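4.3 Checking the fold planner before you trust it

Puvero reports a confidence score with every fold plan. Treat it as a hint. In our March runs the planner gave high scores to plans that sent both grippers to the same corner, and version 3 of the Vandudden driver passed them along without complaint.

11. Load the two-arm profile and set the planner to "propose only." Nothing should move yet.

12. Place one towel between the grippers and run a single detection pass. Compare the corner markers in the viewer with the real corners. Printed towels are the ones to watch – a border or a line of lettering can be picked up as an edge, and the score won't drop when that happens.

Note: The Kalinowski calibration file is said to be good for any table. We have not found this to be so. Redo it whenever a base plate has been unbolted.

Caution: "Pause" stops new plans only. A move already sent will finish. Use the hardware stop if the arms are about to cross.

The towel below is folded nearly square, with a gripper at each upper corner. Check your own marker positions at this stage, and do not accept "fold complete" from the status line alone – it reports that the plan ended and says nothing about the cloth. 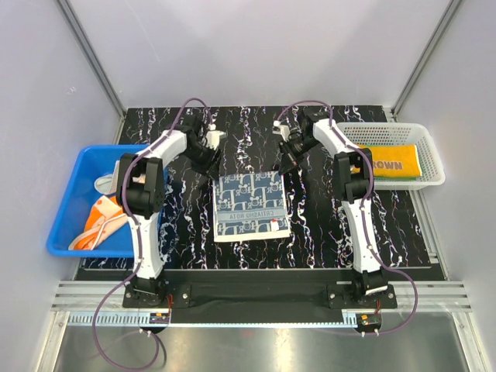

13. Save the log and write down what you saw next to what the planner claimed. Send mismatches to Mansa Acheampong.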